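Pinch faults on the shirt task: your questions

Last updated Wed 15 July by me, Atif Bhutto. I look after the grippers at Mavport and I get asked these a lot, so I finally wrote them down!

What went wrong in April?

A finger pinch, and it was mine. I was holding a shirt low down, reached over with my free hand to straighten the collar, and squeezed the trigger without thinking. The ridges caught my thumb (sore for 2 days, nothing worse). The same week we had the left finger sticking shut on fabric, so we stopped all clothing work until both were sorted.

Where should I grip the shirt?

Low on the body, well under the hanger bar. Keep your other hand behind the trigger the whole time. 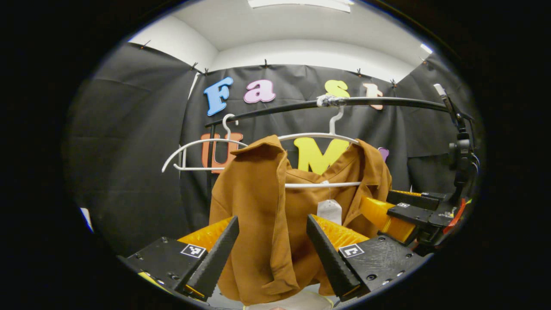
Gripping the brown shirt below the hanger bar, both fingers on the fabric.

Why did the finger stick?

Lint. It packed into the slide behind the finger and the spring couldn't push it back - I'd been blaming the cable for days. We now brush out the slides every 40 grips and write it on the Norano sheet.

The shirt won't let go. Can I pull?

Please don't! Pulling can bring the rail down on you. Release the trigger, count to two, and if it's still stuck, switch off at the pack and open the fingers by hand. Check the collar is still sitting on the hanger before you power up again.

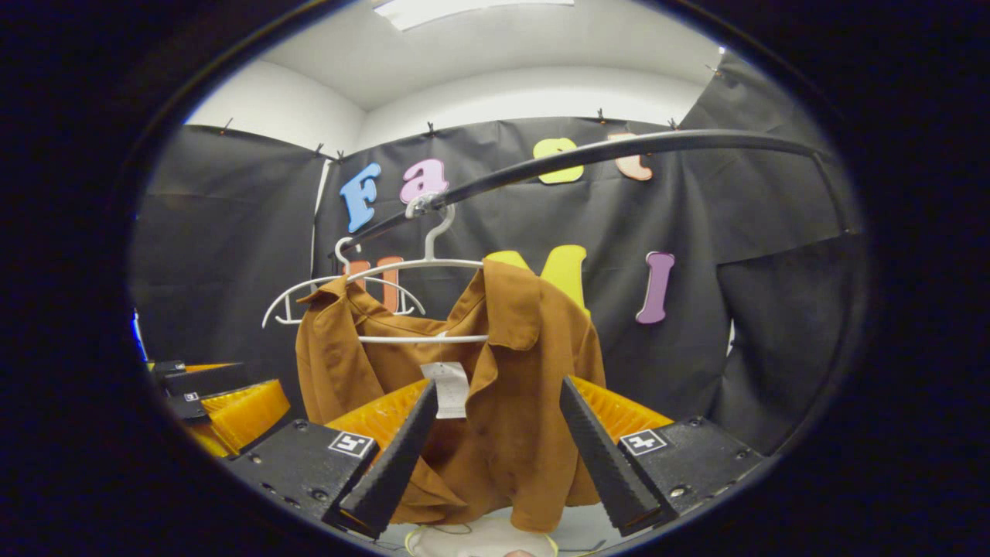 Who do I tell?

Me, within 24 hours, even if it was a near miss. Extension 906. Leave the gripper on the bench with a red tag on it and I'll pick it up from there.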